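4.2 Regeln für die Aufnahme am Handgelenk

Die Vorgaben der Normen für kollaborierende Roboter regeln Kräfte, Abstände und Not-Halt. Zur Qualität der dabei erhobenen Bilddaten sagen sie wenig. Für den Datensatz Irik haben wir deshalb eine eigene Arbeitsanweisung verfasst, die auf dem Protokoll von Mazandarani aufbaut und an 2 Standorten, Brolter und Grurus, gilt. Sie umfasst 7 Regeln, von denen drei die Handgelenkkamera betreffen.

Erstens müssen beide Greiferfinger während der gesamten Episode im Bild liegen. Die Fingerspitzen dienen als Bezug für die Öffnungsweite und dürfen nicht durch Kabel oder Halterungen verdeckt sein. Zweitens wird der Weißabgleich vor Beginn fest eingestellt. Bei hellen, strukturarmen Flächen führt eine automatische Regelung sonst zu Sprüngen zwischen aufeinanderfolgenden Bildern. Drittens sind Episoden, in denen eine einfarbige Fläche den größten Teil des Bildes einnimmt, nicht zu löschen, sondern mit dem Vermerk "merkmalsarm" abzulegen. Solche Ansichten kommen im Betrieb regelmäßig vor - vor allem beim Anfahren niedriger Objekte in Wandnähe - und fehlen in bereinigten Datensätzen fast immer.

Die Prüfung der Vermerke erfolgte durch Ayane Yagi anhand von 129 Episoden. Strittig waren vor allem Ansichten, in denen neben der Fläche noch Kanten oder Teile eines Objekts zu erkennen sind. Wir haben festgelegt, dass auch sie den Vermerk erhalten. Abbildung 3 gibt eine Ansicht dieser Art wieder.

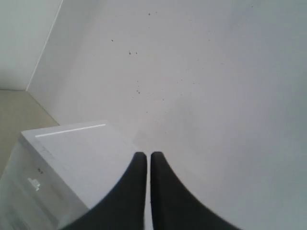

Abbildung 3: Handgelenkansicht mit leicht geöffnetem Greifer vor heller Wand, links unten ein weißer, quaderförmiger Gegenstand. Dunkle Punkte auf der Wand gelten nicht als Merkmale im Sinne der dritten Regel.

4.3 Umgang mit abgebrochenen Episoden

Abgebrochene Episoden bleiben im Rohdatenbestand und werden getrennt gezählt. Der Grund des Abbruchs ist noch am selben Tag einzutragen - bei Unklarheit mit dem Eintrag "unbekannt".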